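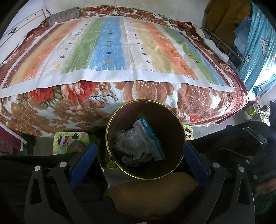 Par Delwyn Bolger — mis à jour le 13 juillet 2024

Couvertures épaisses, jetés rayés, plis : vos questions

Je réponds vite, entre deux machines. Les questions sont celles reçues par mail depuis avril, je les ai regroupées quand elles se ressemblaient trop. Pour les tarifs de la laverie, voir l'autre page.

Le jeté à rayures, on le met dessus ou dessous ?

Dessus. Toujours la pièce la plus fine sur la plus épaisse. Un jeté coincé sous une grosse couverture fleurie, ça bouchonne pendant la nuit et au matin il est au pied du lit.

Les plis restent marqués même une fois étalé. Normal ?

Oui. Un jeté plié longtemps au même endroit garde ses lignes, parfois plusieurs jours. Trois solutions :
— attendre, étalé à plat sur le lit
— vapeur à distance, sans poser le fer
— un passage au sèche-linge tiède avec une serviette humide, dix minutes, pas plus
Et la prochaine fois pliez en tiers au lieu de plier en deux. Changez les lignes de pli à chaque rangement.

Je peux repasser sur les petits motifs ?

Sur l'envers seulement, avec un linge entre les deux. Les étoiles, croix et autres petits dessins sont souvent en relief, le fer les écrase et ça ne revient pas. Si le motif est imprimé, moins de risque, mais l'envers quand même.

Rouge, marron, bleu, blanc dans le même tissu. Ça va déteindre ?

Possible au premier lavage, surtout le rouge et le bordeaux. Faites le test : coin de chiffon blanc mouillé, on frotte une bande foncée, on regarde. Si le chiffon se colore, lavage à froid, seul, et on ne laisse jamais tremper. Jamais. La bordure blanche prend tout, c'est toujours elle qui trinque. Sortir le jeté dès la fin du cycle, ne pas l'oublier en boule dans le tambour.

Et si la bordure a déjà rosi ?

Relavez tout de suite, avant séchage. Une fois sec c'est beaucoup plus dur. Pas de javel, elle mangera les couleurs d'à côté avant de rattraper le blanc. Sinon apportez-le, on regarde ensemble, je ne promets rien.

Ma couverture épaisse à grosses fleurs ne rentre pas dans la machine.

N'insistez pas. Si vous devez pousser pour fermer le hublot, c'est trop plein, elle ne sera ni lavée ni rincée. Il faut une grande cuve. Chez Trungate on prend les grosses pièces au comptoir, déposer avant midi de préférence. Lessive liquide, demi-dose, deux rinçages. Pas d'adoucissant, il colle les poils.

Essorage ?

Modéré. Plus c'est épais, plus ça déséquilibre le tambour. Si la machine s'arrête toute seule, ouvrez, redistribuez, relancez.

Les motifs à fleurs pâlissent avec le temps ?

Au soleil, oui. Lit contre une fenêtre : retourner la couverture de temps en temps, tête-bêche. Séchage à l'ombre, fleurs à l'intérieur.

Ma couverture pelucheuse, je la laisse sur une barre métallique, c'est gênant ?

Non, si la barre est propre et sans rouille. Passez un chiffon blanc dessus d'abord. Pliez large, sinon le poil se couche et garde une marque. Pour le redresser : brosse souple, à sec, dans le sens puis à rebours.

Les bandes ne sont jamais droites sur mon lit, comment vous faites ?

Partir du milieu. On repère la bande centrale — souvent la plus large — on la pose dans l'axe du lit, puis on tire vers les côtés. Si on commence par un bord c'est fichu. La bordure du devant ondule un peu quand elle retombe sur l'arrondi, laissez-la, en tirant dessus vous décalez tout le reste.

Fleurs dessous et rayures dessus, c'est pas trop chargé ?

Question de goût. Moi j'aime bien. S'il y a une couleur commune aux deux, le rouge ou le marron par exemple, ça tient ensemble. Mur clair, ça aide.

Fils et chargeurs sur le lit, on peut ?

Je préfère pas. Ça s'accroche aux fils du tissage, et un chargeur branché sous une couverture épaisse ça chauffe. Débranchez, enlevez, et verifiez les plis avant de mettre au lavage. On a déjà retrouvé un câble dans le filtre.

Rangement l'été ?

Lavé, sec à coeur (24 h de plus que ce que vous pensez), housse en coton. Pas de plastique fermé. La housse Harnora en grand modèle prend une couverture épaisse et un jeté, on en a en rayon. Le jeté au dessus, jamais dessous.

Vous faites les franges et les ourlets décousus ?

Ourlets oui, franges non. Comptez 9 euros pour un ourlet simple, à payer au dépôt.

Une question pas dans la liste : passez au comptoir, je réponds aux mails le soir seulement.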